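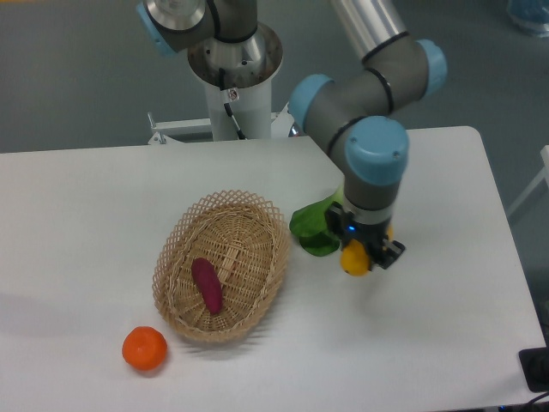 Why can't I just put all of it in one bowl on the counter, a student asked after the first session, if I'm going to eat it by the weekend anyway? You can, for some of it. Citrus will sit on a counter for a week without much change. Leafy greens won't, and they are usually the first thing thrown out. Most of this handout is about telling the two kinds apart before they go into the same basket.

Linbridge Adult Learning
Home Kitchen Basics, Unit 4: Sorting and Storing Fresh Produce
Handout revised 26/06/2023

Bring this to the practical. The reading is in the course pack, page 13 onward.

1. Sort before you store

Clear the table first and put everything out on it. Work in this order:

Greens and other leafy things to one side. They go to the refrigerator.
Roots and tubers next. Brush off loose dirt, do not wash.
Citrus after that. Check the underside of each piece for soft spots.
Fruit that ripens after picking (mango, banana, avocado, pear) goes last. Keep it away from the greens.

The last group gives off ethylene gas as it ripens. Ethylene turns leaves yellow and can make some roots sprout or taste bitter. Citrus gives off very little.

Handle fruit by the sides and set it down – don't drop it. A bruise on a lemon may take a day or two to show, and mold often starts there.

2. What goes where

Lemons: counter for about a week, refrigerator for longer. A lemon with a heavy feel and a smooth peel usually has more juice.

Tangerines: same as lemons, but the skin is looser and they dry out sooner. Check near the stem end first.

Sweet potatoes: cool, dark and dry. 55 degrees F is a good target if you have a basement or closet that stays near it. Not the refrigerator – the center goes hard and stays hard when cooked. Purple ones are stored the same way as orange ones.

Mangoes: counter until they give a little when pressed, then refrigerator. Color is a poor guide, as some kinds are yellow well before they are ripe and others stay green.

Bok choy and lettuce: refrigerator, unwashed, in a bag with a paper towel. Cut off any slimy leaves first. Limp leaves can often be brought back in cold water.

3. Using a basket

An open basket works for the counter group. Look for gaps in the weave so air can move, and a shape wide enough that the fruit lies in one layer. Wicker is hard to clean once juice gets into it, so line it if you store very ripe fruit.

A sweet potato and a mango can share a basket for an afternoon while you sort. For longer storage, move the sweet potato out. Bok choy stays out of the basket altogether.
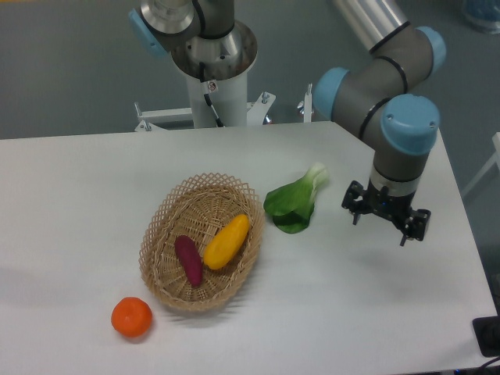
4. For the practical

Sort one set of produce and write down where each piece goes and how long you would keep it. Bring your own list from home as well, with anything you threw away in the past week. We will use both lists in Unit 5.

Terms to know: ethylene, tuber, chilling injury, stem end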